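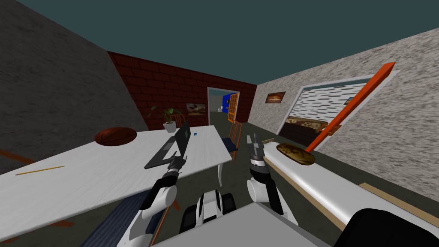 Kedton is looking for 30 people to try Tidow, our practice kit for two-armed home robots, before it goes on sale in December. You'll work in simulated rooms on your own computer, steering the arms through short jobs at a table set with things like a laptop, a pencil and a basketball, or at a shelf with a loaf of bread on it. Each session runs 60 minutes. No robotics background needed, but you must be 18 or over.

Pay is $417 for the full program. To apply, write to Chantelle Sibiya at our Demthorpe office.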